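Home | Notebook | Parts | Bench log | Wiki | Search

Bench notes – kitchen chores, two arms

September 2019

Picking this up again after the gripper swap. The question from the Halvorsen people is the same one as before: can the thing do a sink-side job yet, start to finish, without one of us hovering by the stop button. Short answer still no. Longer answer below, mostly so I don't have to repeat it on the phone.

Task list is cut down to 4 chores for this round: plates in and out of the rack, mugs on and off the tree, oven door open and shut, put the pen back in the cup. I wanted wiping down as well but the cloth code is a mess and I'm not touching it before November. 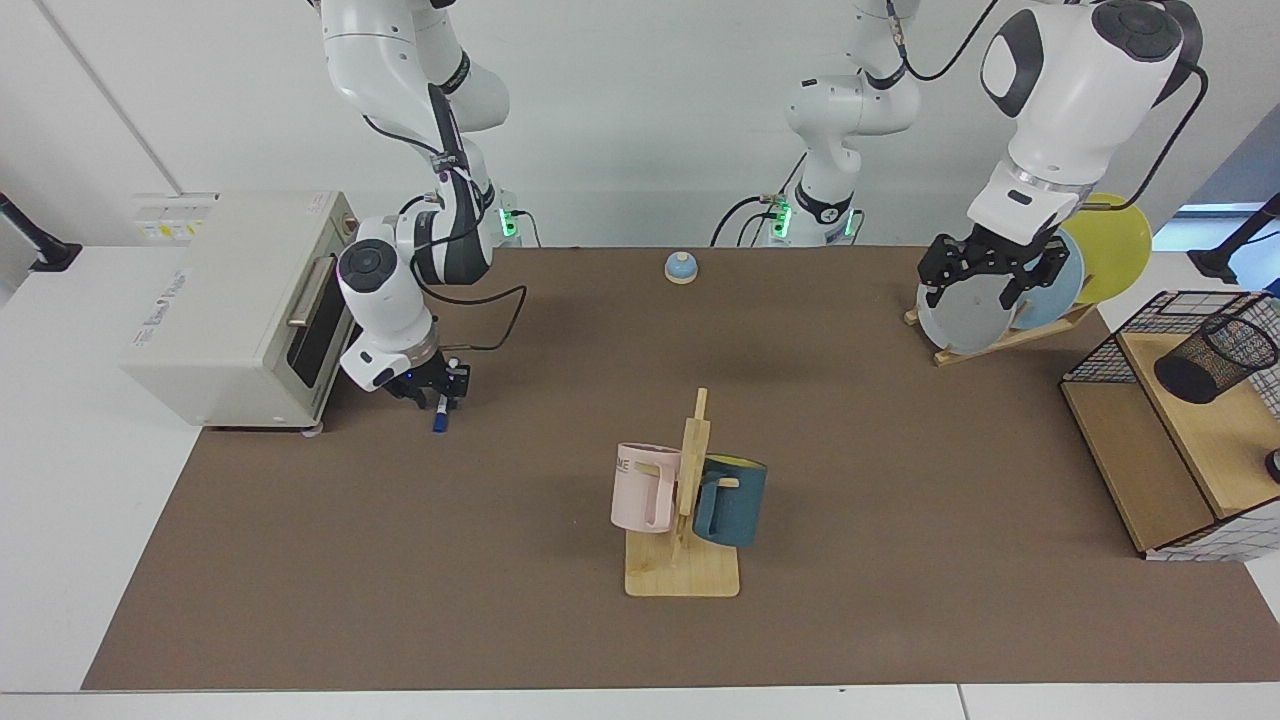
Total attempts logged since the last reset, 1,096. Clean ones 976. Sounds great until you look at what we call clean. A plate that goes in a bit crooked and then settles, we've been giving that a pass. A person would too, to be fair. But the same move with a heavier plate and I'm not so sure. Going back through the log to mark these separately, will take a while.

Plates are the best of the bunch. Rim grasp is good now. Old fingers used to slide on glaze, new pads don't seem to mind. Approach angle still hard coded for the front slot – moving to the slot behind means somebody edits a number. Not what I would call doing the dishes.

Left/right mixups: please write "robot's left" in the log, not just "left". Half of last batch is useless becuase two of us were standing on opposite sides of the table. I fixed what I could.

Speed. Don't ask. My kid unloads a dishwasher faster, and complains the whole time. If Imus wants a number for the slide they can have the per-chore timing from the sheet, but not an average, it means nothing with the door pulls mixed in.
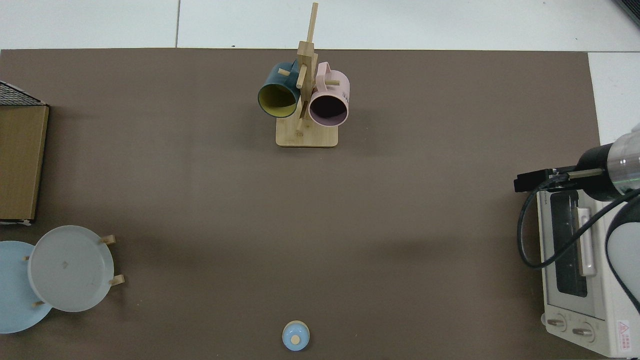 Door pulls are where I've spent most of my time. Finding the handle is fine. Closing on it is fine. What goes wrong is the arc: the wrist wants to go straight back and the door doesn't. We soften the arm and then it sags, we stiffen it and then it fights the hinge. Also the gripper cable hangs in a big curve right over the front of the oven, which I don't like at all with a door swinging through there. Needs a clip further up the wrist, or a shorter lead. Drollmont cell has spring guides on theirs, ask where they got them.

Mugs: getting one off a peg is easy, putting it back is not. Handle has to be turned the right way before you start, and if it isn't the planner just tries anyway and pokes the post. Regrasp in the air works maybe half the time on a good afternoon. Idea from lunch – set the mug down, let go, pick it up again by the other side. Slow and dumb, but people do it too. Trying that next.
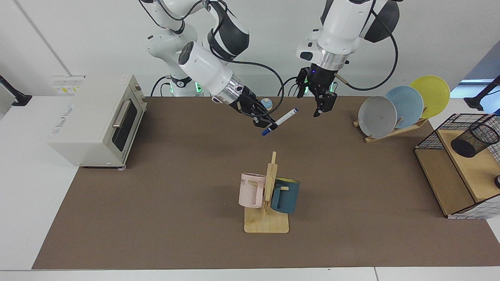
Pen is silly but useful. Thin thing, small target, shows up every bit of calibration drift. When the pen starts missing I know the plates will be off by the next day. Would like to run it first thing as a check, before anyone warms up the "real" chores. Handing it from one gripper to the other is not in yet. Code is there, untested, leave it switched off.

Where that leaves us on the chores question. One known chore, known objects, known places: yes, I'd leave it alone for ten minutes. Chain two together and I'd want to be in the room. Korkidholm asked about putting one in a staff kitchen and I said no. A shop floor with fixtures, different story, nobody moves the rack on you there.

To do
– clip or shorter lead, both wrists
– relabel the crooked plate passes
– set down / regrasp for mugs, 100 tries, log every one incl. the ugly ones
– slot number out of the code and into the config
– pen check at start of day
– timing sheet to Imus, no avarage

Oven stays unplugged for all of this, same as before.

Contact the bench | © 2019 Bench log | Back to top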